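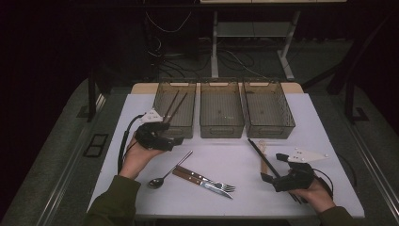 Bent Damgaard thought the cutlery task proved less than the group wanted it to. Putting a spoon, a fork and a knife into baskets was a chore any eight-year-old could do, he said, and Drildale's kitchen staff would want to see it done at their own pace before they gave up a shift.

Ognjen Dervishi replied that pace was the wrong thing to look at yet. Handles that overlap are harder for the Plikoto arm than a single item lying apart, and this is where most of the misses come from. In the January runs it sorted 300 items and dropped or misplaced 49. He did not think that was good enough for a paying kitchen.

Discussion of towels and folding put off. Heo has no results to show.

Bent asked whether Halari still expected a machine on the shop floor this year. Ognjen said yes, for restocking only, with a person on hand. Bent wanted it noted that he considers this optimistic.

Agreed:

- Cutlery stays as the test chore until misses are under 8 in 300.
- Knives to be counted separately from forks and spoons.
- Ognjen to send Bent the list of misses.
- Shelf restocking to get 30 minutes at the next meeting.

Closed 4:30.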